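하늘색 매트와 초록 상자, 그리고 내가 버리지 못하는 것들

이사 온 지 두 달이 지났는데 작업 테이블 위가 아직도 이삿날이다. 정확히 말하면 이삿날보다 조금 더 나빠졌다. 이삿날에는 적어도 상자마다 뭐가 들었는지 매직으로 써 놓기라도 했으니까. 지금은 상자를 다 뜯어 놓고 내용물만 남았다. 드라이버, 건전지, 용도를 잊은 나사 봉지, 가스 검침원이 두고 간 안내문, 그리고 전 집에서부터 따라온 정체불명의 열쇠 하나. 이 열쇠는 어느 문에도 맞지 않는데 버리려고 하면 꼭 내일 필요할 것 같은 얼굴을 하고 있다.

월요일 저녁에 드디어 마음을 먹었다. 정리를 하겠다는 마음은 아니고, 정리를 시작하려면 뭘 깔아야 하는지 알아보겠다는 마음이었다. 나는 늘 이런 식이다. 운동을 하기 전에 운동화를 사고, 책을 읽기 전에 독서대를 사고, 독서대가 오면 조립이 귀찮아서 책도 같이 미룬다.

그래서 매트부터 깔았다. 동네 생활용품점 할렌(Hallen)에서 산 것인데, 색이 세 가지 있었다. 회색, 베이지, 그리고 연한 하늘색. 어른이라면 회색을 골랐을 것이다. 나는 회색을 들고 계산대까지 갔다가 돌아와서 하늘색으로 바꿨다. 계산하시는 분이 아무 말도 안 하셨는데 괜히 나 혼자 "조카 주려고요" 했다. 조카는 없다.

표면이 오톨도톨해서 나사가 덜 굴러간다는 게 이 매트의 장점이라고 포장지에 적혀 있었다. 맞는 말이긴 하다. 나사는 덜 굴러간다. 대신 먼지가 안 닦인다. 물티슈로 한 번 문지르면 홈마다 먼지가 가지런히 줄을 서는데, 이걸 보고 있으면 청소를 한 건지 먼지에게 주소를 나눠 준 건지 모르겠다. 지금은 마른 칫솔로 쓸어낸다. 칫솔도 물론 이 일 때문에 새로 샀다.

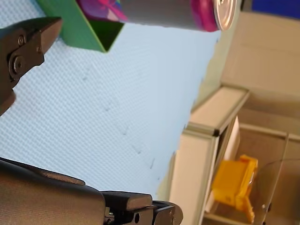
초록 상자 이야기를 해야겠다. 이 상자는 원래 가에테(Gaete)라는 가게에서 머그컵을 살 때 딸려 온 것이다. 머그컵은 이사하면서 깨졌고 상자는 멀쩡하다. 포장의 임무가 내용물을 지키는 것이라면 이 상자는 완벽하게 실패한 물건인데, 생긴 게 반듯해서 버릴 수가 없었다. 뭘 넣을지는 정하지 못했다. 처음에는 건전지를 넣었다가, 새 건전지와 다 쓴 건전지가 섞이는 바람에 리모컨 앞에서 한참을 인생에 대해 생각하게 되었고, 그다음에는 영수증을 넣었다가 영수증을 왜 모으는지 설명할 수 없어서 뺐다. 지금의 공식 명칭은 '나중에'다. 들어간 것은 나중에 처리되고, 나중은 아직 한 번도 오지 않았다.

친구 아르티 밧(Aarti Bhatt)에게 정리를 어떻게 하느냐고 물어본 적이 있다. 아르티의 집은 서랍을 열면 서랍 안에 또 작은 칸이 있고, 그 칸마다 이름표가 붙어 있는 그런 집이다. 대답은 짧았다. 한 번에 15분만 하고, 손에 든 물건은 내려놓기 전에 자리를 정하라고. 듣는 순간에는 정말 훌륭한 조언이라고 생각했다. 그래서 집에 와서 타이머를 15분에 맞추고 첫 번째 물건을 들었다. 그 열쇠였다. 타이머가 울릴 때까지 나는 열쇠를 들고 서 있었다.

그래도 그 뒤로 나름의 규칙이 생겼다. 남에게 권할 만한 규칙은 아니지만 적어 둔다.

일단 매트 위에는 지금 손대고 있는 물건만 둔다. 매트 밖은 묻지 않는다. 매트 밖에서 무슨 일이 벌어지든 매트 위만 깨끗하면 그날은 정리를 한 날로 친다. 이 규칙의 약점은 매트를 조금씩 옮기게 된다는 것이다. 지난주에는 물건을 치우는 대신 매트를 창가 쪽으로 밀고 흡족해하며 커피를 마셨다.

그리고 같은 종류의 물건이 두 개면 하나는 내보낸다. 줄자가 두 개 있길래 하나를 골라 현관 앞에 두었다. 다음 날 선반 길이를 재야 하는데 남긴 줄자가 안 보여서 현관에 둔 것을 도로 가져왔고, 그날 밤 원래 것도 소파 밑에서 나왔다. 그러니까 줄자는 여전히 두 개다. 현관만 잠깐 넓었다.

나사 봉지는 결국 다 쏟아서 골라 보기로 했다. 매트를 산 보람이 여기서 나왔다. 굴러가지 않는 나사를 크기대로 늘어놓고 있으니 이상하게 마음이 편했다. 긴 것은 긴 것끼리, 짧은 것은 짧은 것끼리. 울트사이드(Ultside) 책장에 쓰고 남은 나사가 분명한 것도 있었는데, 그건 조금 무서웠다. 조립이 끝났는데 나사가 남았다는 뜻이니까. 책장을 슬쩍 흔들어 보았더니 슬쩍 흔들렸다. 책은 당분간 아래 칸에만 꽂기로 했다.

두 시간쯤 할 생각이었는데 저녁을 먹고 나니 의욕이 설거지통으로 같이 들어가 버렸다. 골라 놓은 나사는 도로 같은 봉지에 담았다. 크기별로 나눠 담을 통이 없어서 그랬다. 통은 주말에 사러 갈 생각이다. 가카치(Gakach)라는 브랜드에서 나온 칸막이 통이 괜찮다는 글을 읽었는데, 뚜껑이 투명한 것과 불투명한 것이 있어서 또 고민이다. 투명하면 안이 보여서 좋고, 불투명하면 안이 안 보여서 좋다.

6월 안에는 테이블에서 밥을 먹는 게 목표다. 지금은 싱크대 앞에 서서 먹는다. 의자도 테이블도 있는데 서서 먹는 사람이 되어 보니, 가구라는 것이 꼭 앉거나 올려놓으려고 사는 물건은 아니라는 생각이 든다. 대체로는 다른 물건의 주소다. 우리 집 의자 하나는 벌써 오래전부터 겨울 외투의 주소이고, 외투는 전입신고까지 마친 듯이 편안해 보인다.

혹시 하늘색 매트를 살까 고민하는 분이 있다면, 사도 된다고 말하고 싶다. 먼지는 잘 보이고 나사는 덜 굴러가고 기분은 조금 나아진다. 대신 칫솔을 같이 사시길. 모가 뻣뻣한 걸로. 부드러운 칫솔로도 해 봤는데 먼지를 쓰다듬는 수준이었다.

열쇠는 초록 상자에 넣을 생각이다. 나중에.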